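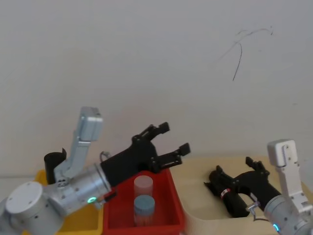 A mesa dos potes: galeria da arrumação

Parede branca, com o risco escuro no alto, e a bandeja vermelha com dois potes cilíndricos, um atrás do outro. O da frente tem tampa azul acinzentada. Do lado esquerdo, a borda do recipiente amarelo.

Pesquisar no site Digite aqui o que procura Buscar

Eu me chamo Haziq Sinaga e escrevo esta página para as pessoas que usam a sala de trabalho da Tikgate. O português não é a minha primeira língua, por isso peço desculpa se alguma frase ficar um pouco dura. O Teguh Santoso leu o texto antes e corrigiu os acentos.

A galeria trata de uma coisa pequena: como nós separamos os potes e onde cada um fica. Começámos em novembro, quando mudámos do corredor Khoo para a sala atual. Na mudança vieram 49 potes, muitos sem tampa, e passámos uma tarde inteira a juntar cada tampa com o seu pote. Ficaram 24 completos. Os outros foram para a reciclagem, menos alguns que o Teguh quis guardar para parafusos.

Sobre a bandeja

A bandeja vermelha serve para os potes que estão em uso no dia. Os lados são levantados, e isso ajuda bastante quando alguém precisa levar tudo para outra mesa. Eu prefiro pôr os potes mais largos à frente e os mais estreitos atrás, mas cada pessoa pode ter o seu costume. Peço somente que a bandeja não fique cheia até à borda.

Quem leva a bandeja para a sala Sukow deve trazê-la de volta antes das 18 horas. Já aconteceu duas vezes que ela dormiu lá e de manhã ninguém sabia onde procurar.

Sobre o recipiente amarelo

O amarelo é para as coisas que ainda não têm lugar certo. Uma vez por semana eu esvazio e pergunto de quem é cada peça. Se não tem dono, vai para a prateleira Unico, que é o armário cinzento perto da porta. Por favor não ponham lá comida nem pilhas gastas.

Sobre os potes

Os potes translúcidos são bons para ver quanto material ainda existe dentro. Os potes com tampa de cor são mais fáceis de encontrar de longe. No princípio tentámos dar uma cor a cada tipo de material, mas as tampas que tínhamos não chegavam e o sistema durou pouco tempo. Agora usamos etiquetas de papel por baixo, escritas a lápis, para se poder apagar.

Para lavar, água morna e pouco detergente. A tampa seca separada do pote, virada para cima, em cima de um pano. Se fechamos com humidade, aparece um cheiro desagradável depois de poucos dias.

Sobre a parede

Várias pessoas perguntaram pelo risco na parede, aquele que faz uma volta e depois desce para a esquerda. Eu não sei quem o fez, já estava lá quando chegámos. O Teguh acha que parece uma assinatura, eu acho que parece um fio. A pintura está prevista para o próximo ano e o orçamento que recebemos é de 2000 reais para a sala toda, com o teto incluído. Até lá, o risco fica.

Quem tiver potes com tampa em bom estado pode deixá-los comigo de manhã. Os de boca larga são os que fazem mais falta.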